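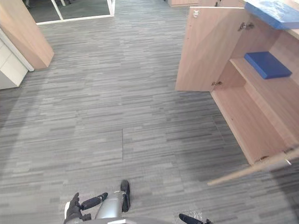
Cabinet work on the carpeted floor, Brorkham office, October.

Progress report to Hemo: working rules for robots in shared offices
Period covered: second quarter of the grant

Summary

The draft rules are on schedule. Whether they are any use is a harder question, and we would like Hemo to read this report with that in mind. We logged 1158 runs in the period, and every one has a signed checklist. We do not take the signatures as proof of much.

What we did

The robot worked at cabinets, drawers, desks and chairs at Brorkham. Operators followed version 4 of the rules, the same text Hemo approved in the spring. After each block of 50 runs we stopped and compared the checklists with the logs. The site in Hà started late and is still on its first block.

What we found

Rule 2 says the work area must be "clear and safe" before the arms move. Our operators ticked this box every time. When we asked them what it meant, we got different answers. One thought an open cabinet door was part of the work. Another thought any door standing open at arm height should be treated as an obstacle and written down. Both had ticked the same box. A rule that two careful people can obey in opposite ways needs to be rewritten, and we have started doing that.

Rule 5 sets a slower speed within 200 mm of furniture. We have doubts about this one too. In an office the arm is nearly always that close to something, so the slow speed becomes the normal speed and people stop noticing it. We also could not find where the number came from. It was in version 1, with no source, and each later version copied it.

Rule 7, on reaching under things, is the weakest. It asks the operator to keep the gripper in sight at all times. Under a chair seat or a desk the person standing nearby often can't see it, and the view from the wrist is close and partial. We have asked operators to write "not in sight" when that is the case. Before this, the form gave them no way to say so. 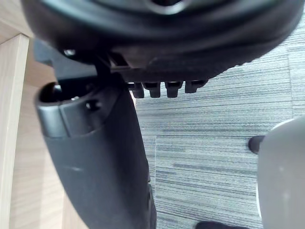
Muvley does not accept our reading of Rule 7. Its comment on the draft was that operators should simply stop when they lose sight of the gripper, and that a box for "not in sight" gives them permission to carry on. We think that is a fair objection. We still want the box for one more quarter, so that we know how often it happens before we ban it.

Spending

On budget. The travel line is underspent on account of the late start in Hà.

Next quarter

Rewrite Rule 2 with plain examples of doors, drawers and loose items on shelves. Test Rule 5 at more than one distance, or drop the number. Finish the first block in Hà and have someone from outside the project check a sample of the forms.

We are not asking for more money. We are asking Hemo to hold off on publishing version 4 as recommended practice until the new Rule 2 has been tried at both sites.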